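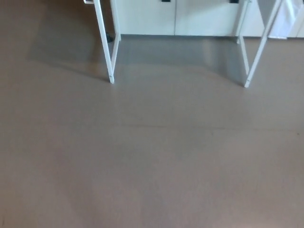

Chapter 4: Buying an Arm Before You Know What It's For

Print this page | E-mail this page

Start with the floor. Most buyers start with the arm, then the gripper, then the price, and get to the floor when the boxes are already in the hall. Smooth floor, hard feet, light table. Push a table like that with one hand and see what it does. Then picture an arm swinging a load out over the edge of it, all day, stopping sharply each time.

This chapter is a buyer's chapter. You've done the joints and the maths in the first part of the book. Now somebody is going to hand you a brochure and ask what you think.

The kit we'll use all the way through is the Voturier Bench Kit, sold or leased by Clarkesia. An arm, a two-finger gripper, a controller, cables, a tablet for teaching moves, and a service plan that you can take or leave. The table is yours to find. The lease was $552 a month when we signed, and the service plan was on top of that. Prices will have moved by the time you read this, so ring and ask.

What the brochure says

"Ready to work in an afternoon." Fair, if the afternoon is a long one. Elikem Atinga set ours up with one helper and the arm was moving by four o'clock. Moving, mind you. Picking things up and putting them where we wanted took a good deal longer, and we'll come to why.

"Handles everyday objects." This is the line to read twice. Everyday to whom? A box is an everyday object. So is a sock. A gripper that's lovely on boxes can be hopeless on socks, and the brochure photos are nearly always boxes.

"Fits any workbench." No. It'll bolt or clamp to most, but see the first paragraph.

The test job

Soft goods. Plush toys, one at a time, into a soft pet bed. We chose it because it's cheap to set up, nothing breaks, and it's horrible for a gripper. A toy has no flat faces. It squashes, then springs back. Pick it up a little off centre and it tips. The bed is no better, with a fat rim that catches anything coming in low.

You can run the same test with whatever is in the cupboard. A cushion and a beanie would do.

What to watch for, in the order it usually goes wrong:

The approach. Does the gripper come straight down, or drift in from the side and nudge the toy along first?

The close. Too gentle and the toy slips out on the lift. Too hard and you get a good grip on something that is now a diffrent shape.

The carry. Look at the cable. A loop that's fine over the near half of the table can pull tight over the far half. Leave slack but not so much that it drags across the work.

The let-go. Plush clings. Fingers open, toy hangs on. Clarkesia's people suggested a small shake before release and it's a decent trick, though it adds time to every single cycle.

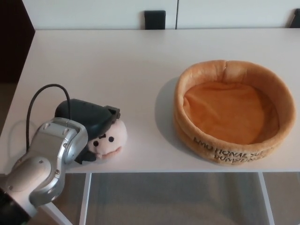

Fig. 4.1 The gripper over a small plush toy, with the soft bed on the right of the table.

Notice how near the front edge the toy is sitting. Worth thinking about on your own bench. Close to the edge is easy for a person to load and awkward if something gets bumped, because then it's on the floor and the arm carries on as if it weren't. The kit has no way to know, unless you buy the sensing add-on. Put that in your notes under cost.

Chairs too. People leave chairs pushed in on the far side of a table and that's normal, but a chair means a person might sit in it. Mark out the reach of the arm before you decide where anyone sits.

The table again

Back to the legs. Splayed legs with a brace are better than straight ones without. Check the feet - a hard cap on a smooth floor can creep a little with each move, and you won't see it happen. What you'll see is that the moves you taught in the morning are a bit off by lunch, and you'll blame the software. Put tape on the floor round each foot on day one. Check the tape at the end of the day. Rubber pads if it's moved.

Clear the floor while you're down there. Cables, bags, shoes. Anything that gets kicked ends up against a leg.

What we'd ask the seller

Who comes out when it stops, and from where? Frimpong, who did our service visits under the plan, were quick, but they were also across town.

What does the gripper cost by itself? Fingers wear out. Pads wear faster.

Can the lease be ended early? Ours could, at 2 months' notice.

Will they run your objects on thier bench before you sign? Hesport, the other supplier we looked at, wouldn't. Clarkesia did, and that settled it more than the price did.

Before you go on

Find a table you have handy and lean on one corner. Write down what moved. Then pick a soft object and work out where you'd want the fingers to close on it, and what you'd do if it was lying the other way up. Keep the page, you'll need it for the costing in the next section.

Reader comments

benchtop_mel: The tape tip saved me. Ours had crept toward the wall and I'd retaught the whole job for nothing.

R. in Geelong: Any word on the sensing add-on? You mention it once and move on. Price would be handy.

second year, mech: we did the beanie test. it would not let go of the beanie. Shake helped some of the time

K.T.: Typo in the close section. Good chapter otherwise, wish the one on controllers was this plain.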